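About Burwood

Burwood supplies and maintains meeting tables, partition panels and writing surfaces for shared offices and teaching rooms. The company works from a single site with a showroom at the front, a workshop behind it and a store for returned furniture. Most of our customers rent by the term or by the quarter. A smaller number buy outright and keep a maintenance agreement with us.

What we supply

The standard room set consists of one white-topped table, a run of gray partition panels, chairs to suit the table length and a tray of small items for the writing board. Tables come in three lengths. All have a matte finish and rounded corners. Gloss tops were withdrawn from the range after repeated complaints about glare from ceiling lights, and we no longer stock parts for them.

Partition panels are light gray. Other colors can be ordered but are not held in stock, and the delivery time is longer. Panels are joined with a concealed connector that can be released with a hex key from either side. A run can be shortened or extended without taking down the whole wall. Customers who intend to move panels themselves should ask for the key at delivery.

Writing boards are wall-mounted or on a wheeled stand. We stock erasers, markers and board cleaning fluid, and replace them on each maintenance visit if the agreement includes consumables.

The rental pool

There are 400 tables in the rental pool. Each carries a number on the underside of the top, near the left rear leg, and the number is recorded on the delivery note. When reporting a fault, please quote this number and not the room name. Room names change and several customers use the same ones.

Tables returned from rental are inspected, cleaned and graded. Grade A tops have no marks visible at arm's length. Grade B tops may have light marks that do not affect use. Anything below Grade B is resurfaced in the workshop or taken apart for legs and frames. Grade B tables are rented at a lower rate, and for storage rooms, workshops and packing areas they are usually the sensible choice.

Care of table tops

The matte finish shows grease and dry-erase ink more readily than gloss does. Ink should be removed the same day with a damp cloth and a small amount of neutral soap. Solvent cleaners leave a shiny patch that cannot be polished out. Scouring pads do the same. Dust from a board eraser can be wiped away dry, but the cloth should be shaken out first or it will drag the dust across the top.

Cups and bottles do not harm the finish. Hot pans and kettles do. The heat limit for all current tops is printed on the care sheet supplied with the table.

Workshop services

The workshop handles resurfacing, edge repair, leg replacement and panel cleaning. Collection is arranged in batches, with a minimum of 20 panels or a full van load of tables. Smaller quantities can be brought to the loading door during opening hours. A replacement table can be lent for the duration of the repair if one of the same length is available.

Panel cleaning is done flat, with the panel out of its frame. Cleaning in place is possible but leaves a line along the lower edge where the cloth meets the channel, and we advise against it for panels in view of visitors.

Related businesses

Varnham is our delivery partner and handles all shipments of more than one room set. Its crews carry out assembly but do not make electrical connections. Pathirana manufactures the panel connectors and supplies spare parts through us only. Skendeo is the booking and inventory system used for all rentals. Customers with an account can view their table numbers, agreement dates and past visits there.

Showroom

The showroom has six bays, each closed off with partition panels on three sides and fitted with one table. Visitors may use a bay to check table height, the amount of light reflected from the top and the level of sound carried over the panels.
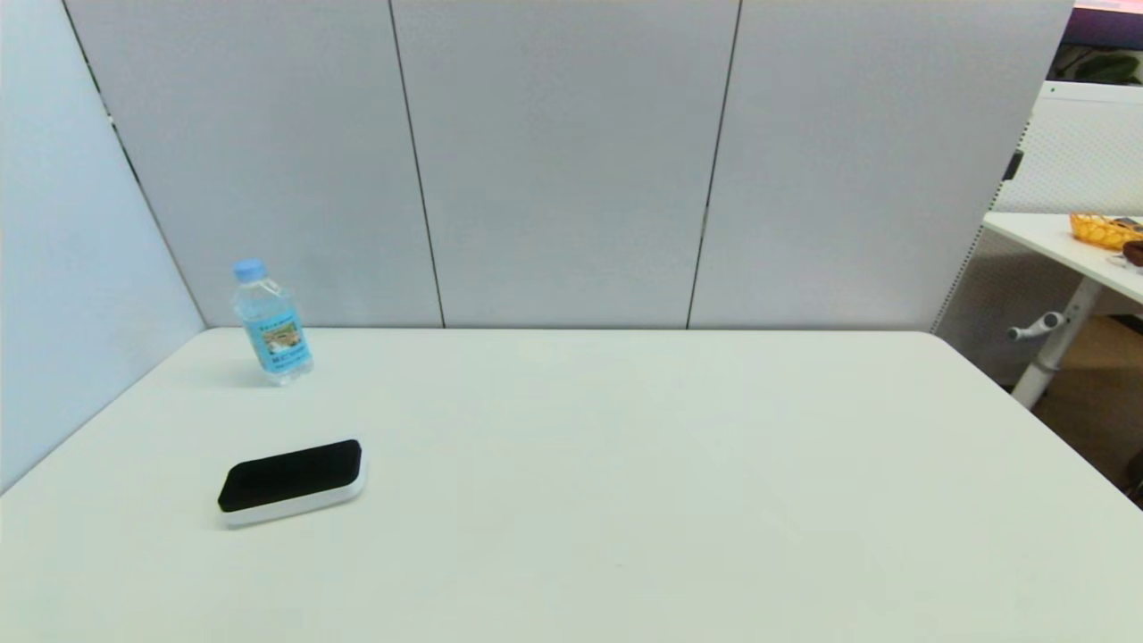

Visitors are welcome to bring their own chairs, laptops or sample flooring. The bays can be set up with a different table length if we have one working day's notice. Measurements for each bay are posted beside the entrance, and a copy can be sent in advance to anyone preparing a floor plan.

Changes since October

The minimum rental period for single tables was reduced in October. Agreements signed before then continue on their original terms until renewal. The charge for late return is now calculated per table and no longer per delivery. Panel height has been standardized across the range, so older panels cannot be mixed with new ones in the same run without an adapter strip. Strips are sold in packs of 40.

Orders and inquiries

Quotations are free and remain valid for one calendar month. Please include the room dimensions, door width, floor level and whether an elevator is available. For orders of 100 tables or more, a site survey is required before a delivery date can be confirmed.

The showroom and loading door close on 16th December for the annual stock check. Fault reports can still be entered in Skendeo during the closure and will be dealt with in order of receipt after reopening.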